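Gralby Textile Handling Project
Progress report, second period
Prepared for Eamon Brophy, program office
Author: Oldřich Vaněk, Charvát lab

Status in one line: the method works on more cloth than it did in April, and on less cloth than we said it would.

1. What we promised

The proposal said we would teach an arm to pick a single layer of fabric out of a heap by touch and wrist camera alone, with no overhead view and no model of the cloth. It also said, on page 3, that this would be "straightforward to extend" from towels to woven goods. I wrote that sentence and would like it back.

The idea remains the one you funded. The gripper goes down into the heap until it feels resistance, pushes sideways a little, and watches how the surface moves. If the cloth wrinkles ahead of the finger, the policy treats that wrinkle as something to grab. If the whole heap slides, it backs off and tries elsewhere. We call this push-then-pinch, the committee at the workshop having talked us out of the first name.

2. What was done

We ran 200 trials on the mixed set, which covers towels, napkins and the heavier woven pieces Kostilico sent over. A trial counts as a success if the arm lifts one item clear of the surface and holds it until the timer runs out. Lifting two items is a failure. So is lifting one item and a corner of another, over the objections of our student, who feels the corner should be worth something.

Of the 200, 129 were successes. The version you saw last period managed 60 on the same set with the same starting heaps, so the improvement is real and I am happy to defend it. The target in the proposal was higher than either number, and you have the proposal.

Most of the gain came from one change. The old policy chose its pinch point before touching anything and then stuck to it with a loyalty I would admire in a dog. The new one chooses again after the push, using the last few wrist images. Retraining took most of a month, a good part of it spent finding out that two folders of training data had been labeled the wrong way around.

3. Where it fails

Towels are close to solved. Napkins fail mainly by double pick, two thin layers passing for one. Woven pieces are the expensive problem, and they are also what Kostilico cares about, so most of the next period goes there.

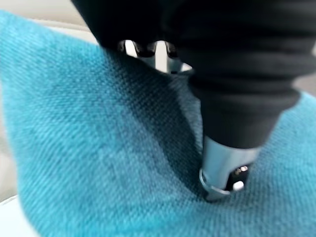 Contact depth is the variable we understand least. Push too lightly and the finger skates over the top; push too hard and it pins the cloth to whatever lies underneath, after which no amount of clever pinching will help. The turquoise twill shows what we want from the push: the metal fingertip has sunk slightly into the weave, a diagonal crease runs down to it, and the fabric stands up in a broad hump on one side. A hump like that is a handle, as far as the policy is concerned. The difficulty is that stiff cloth also makes lovely humps when it is pinned, and from the wrist the two look much the same. We are now feeding the force reading in alongside the images, on the theory that the arm ought to know how hard it is leaning on things.

4. Equipment and money

Spending is on plan, apart from fingertips. We wore through more than we budgeted for, and Bromum, who machine them, have stopped sounding surprised when I call. I have moved a small amount from travel to parts, within the limit that needs no approval. The trip it came out of was mine.

The force sensor is installed and calibrated. It drifts as it warms up, so the first run of the morning is now a throwaway.

5. Next period

Finish the force input and repeat the full 200 trials, same heaps, same scoring, corners still not counted. Run a separate test on woven pieces only, with results broken out by push depth. Send Kostilico a short note on what we can and can't handle, which I'd like you to read before it goes.

The one decision we need from you is whether the demo stays in the plan. We can have it ready on towels. If the visitors bring their own cloth, I would prefer to be told beforehand.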